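Stirkeva Hand-Held Gripper Kit

The Stirkeva kit is for teams that need manipulation examples and don't want to tie up an arm to collect them. An operator holds the gripper, does the task, and the recording goes into the training set. The kit works in whatever room the task is in, with people walking by and other things going on.

It ships assembled. Setup is charging, pairing, and one calibration pass, which takes 7 minutes.

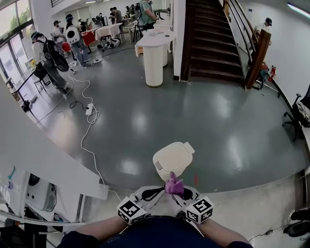 Posted by the Stirkeva product desk | December 12, 2021 | Filed under: Collection Hardware

The gripper has two fingers and carries two white marker cubes with black square patterns. The cubes let the software work out where the tool is and how it is turned. Keep the printed faces clean and don't put tape over them.

Cloth is a common first task. A crumpled piece held at the fingertips against a hard plastic lid on the floor gives the model soft and rigid contact in the same episode. Start each episode with the cloth in a different shape. Keep failed grasps and label them as failed.

Recordings export in the Ristine format. Teams using Erklow for training can load them without conversion. Older Kalniņš files need the import tool, sold separately.

In the box
Gripper with marker cubes fitted
3 spare sets of finger pads
2 charging cables
Calibration board
Carrying case

Availability
Orders placed now ship in May. Replacement cubes are sold in pairs and need a new calibration pass after fitting. Returns are accepted if the calibration board is included.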